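Godby hands-free dog lead: six months of daily use

I bought the Godby lead in October, when my shoulder was bad and my old rope lead was making it worse. It is a waist belt with a bungee section and a short traffic handle near the collar end. I paid 28 pounds for it from a pet shop in town. My dog is a lurcher cross called Pip and she weighs 28 kilos, so the two numbers have stuck in my head.

The belt goes on with a side-release buckle and adjusts easily, even with gloves on. It fits over a winter coat and can be pulled in far enough to sit over a T-shirt. There is a small zip pocket that takes a door key and a roll of bags. It won't take a phone, whatever the packet says.
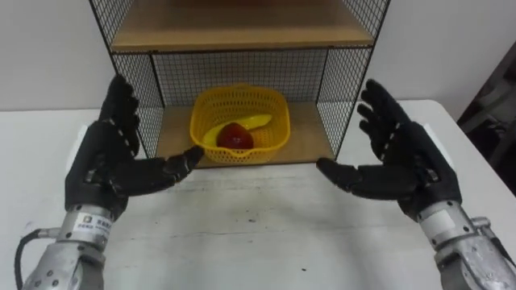

Words: Beverley Cropper
Posted in: Walking gear | 21/05/2019

The bungee is the best part. When Pip sees a squirrel and sets off, the stretch takes most of the jerk out of it. I still feel the pull, but it comes through the hips and I can lean back into it. On a flat pavement I would trust it with any dog up to her size. On a wet slope I unclip it and hold the handle, as I have been pulled over once and don't want to repeat it.

The traffic handle is padded and sits at the right height for a tall dog. Cyril Horrocks from our Sunday morning group has a border terrier and tried mine for a mile or so. He found the handle too low to reach without stooping, and the lead dragged on the ground when his dog walked close. There is a shorter version for small dogs, which I haven't used.

Wear and tear: the stitching is sound, the reflective strip has started to crack near the clip, and the clip itself was stiff after a muddy weekend until I rinsed it. I have washed the belt 3 times at 30 degrees. The colour has faded a bit. The bungee has kept its stretch as far as I can tell.

I used it for the sponsored walk at Undby in the spring, which is six miles and gets crowded at the start. With around 450 dogs in one field I kept hold of the handle for the first half mile, then let her out to the full length. Both hands were free for the water bowl and the stamp card, and my shoulder was no worse at the end of it.

I would like a second pocket and a tougher reflective strip. The instructions are a single folded sheet and the drawing of the buckle is the wrong way round.

Good for: steady walkers, joggers, anyone with a sore arm.
Less good for: small dogs, puppies still learning, icy paths.

Score: 4 out of 5

Comments (2)

Selim Erdem
Does the belt ride up when you run? My last one did.

Beverley Cropper
A little, over a slippery jacket. Fine over a fleece.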